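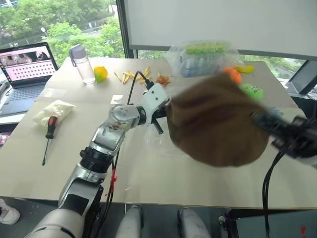 Slide 1: A cloth pouch held over a table, and a clear plastic bag on it.

Bags Inside Bags: Speaker Notes
Estrella Valdovinos
Bellirholm Household History Evening, October 2026

Leave slide 1 up while people find seats. Water on the left side of the lectern this time. Check clicker before Américo introduces me, he will say I have written a book. I have written a pamphlet. Let it go.

OPENING (keep it under 4 minutes)

Thank Américo Ramalho and the people who moved the chairs.

Ask for hands: who has, in their kitchen, a bag full of bags? Wait. Everyone looks at their spouse first. Now ask who has a second one. The hands go up slower and lower, around shoulder height, like people bidding at an auction they can't afford.

Say: I have been studying this for 9 years and I have two as well. One hangs inside the pantry door. The other is the overflow, and lives in a suitcase.

Point at the slide. Cloth pouch, plastic bag. The whole talk is the argument between those two. One hides what's in it and one doesn't, and most households are run by a person who prefers the first kind married to a person who prefers the second.

SLIDE 2: my grandmother's button bag

Blue cotton, string replaced with a bootlace. Pass the real one around. Ask them not to open it. They will open it. Carry on talking.

The bag was made from a worn-out pillowcase, and the pillowcase had been a sheet. She would not have called that recycling. She'd have called it having a sewing machine and a low opinion of stores.

Drawstring bags tell you nothing from the outside, so the family had a system, and the system was squeezing. Buttons crunch. Curtain hooks bite. Marbles roll away from your thumb. My uncle Paul could identify dried beans through two layers of flannel, and that was as close as he ever came to a profession.

Pause for the Paul laugh. If there's no Paul laugh, skip the second Paul story on slide 6.

SLIDE 3: the Privine catalog page

Privine sold sets of household bags by mail, each one embroidered with its contents. PEGS. STRING. SHOES. RAGS. Read them slowly, it plays better.

The embroidery was the selling point and also the problem. Of the Privine bags that people have brought me over the years, I have yet to find one holding what it says. The PEGS bag has batteries in it. STRING has the manual for a dishwasher that left the house before the children did. The owners are never embarrassed. They say, "Oh, that's where we keep the batteries," as if I were the one who couldn't read.

My point, if anyone asks for one: a label records what somebody hoped for on a particular afternoon.

SLIDE 4: the survey

I sent a questionnaire to households in Bellirholm and Zosley last March and got 312 back. Américo told me to put up a pie chart. There is no pie chart.

Things people wrote in the margin, read as many as there's time for:

"The good bags are not for using."
"Ask my wife." (In a different pen below it: "Ask him.")
"We do not have a bag problem, we have a drawer problem."
"Is paper a bag or is it paper?"

Stay on "the good bags." Nearly everyone has them. Gift bags with the rope handles, the stiff one from the shoe store, the one with the ribbon still in it. They get saved for an occasion worthy of the bag. When the occasion comes, the bag turns out to be the wrong size, and we go buy one. Then that one's a good bag too.

SLIDE 5: see-through

The clear bag changed the household more than it gets credit for. Squeezing went out. You could look. Freezers in particular became places where you could see exactly what you were refusing to eat.

Clear bags also made clutter visible, and visible clutter makes people buy a box. The box is usually opaque. I'd like a moment of silence for the logic here.

Personal note, can cut: I moved my whole sewing room into clear bags one winter. Looked wonderful for two weeks. Then I noticed I was arranging the contents so the nice ribbon faced out. I had become a shopkeeper in my own closet, with no customers and terrible hours. Most of it is back in cloth now. I can't find anything and I sleep fine.

Somebody will want to bring up zippers. Zippers are a separate talk.

SLIDE 6: toys, travel, and the bottom of the bag

Toys are where every system goes to die. Sets arrive together in a bag and are never together again. Parents keep the bag anyway, out of respect.

Travel: packing cubes are drawstring pouches that went to business school. I own them. On the way out everything is in its cube. On the way home there's one cube with everything in it and the rest are empty, also in that cube.

(Second Paul story here if the first one worked. The airport, the flannel bag, the walnuts. Don't do the voice.)

Bottom of the bag: ask what's at the bottom of theirs right now. Take a few answers. Usually a coin, a mint out of its wrapper, and a key. People keep the key. Ask what it opens. They don't know, and they get quite sharp with you if you suggest throwing it out.

SLIDE 7: how to look after a cloth bag

The Zosley group asked for something practical, so:

Wash it inside out, with the string tied in a loose knot so it doesn't vanish into the hem.
If it does vanish, put a safety pin through one end of the new string and feed it around. Put the television on.
Iron it if you're that sort of person.
Don't store wool in a bag you haven't looked inside for a year.
Mend the corners first. They go before the seams do.

Hold up the mended one, both sides. The ugly darn is mine, the neat one is hers.

QUESTIONS

Likely ones: Is it all right to throw them out? (Yes. Start with the bread bags.) What about tote bags? (Sigh, then answer. I have the ones from this very event, going back years, stored in one another.)

If the man with the feed sacks is here, give him the floor but hold on to the microphone.

Get the button bag back before anyone leaves. Last time it came home with an extra button in it, brass, and I'd still like to know whose.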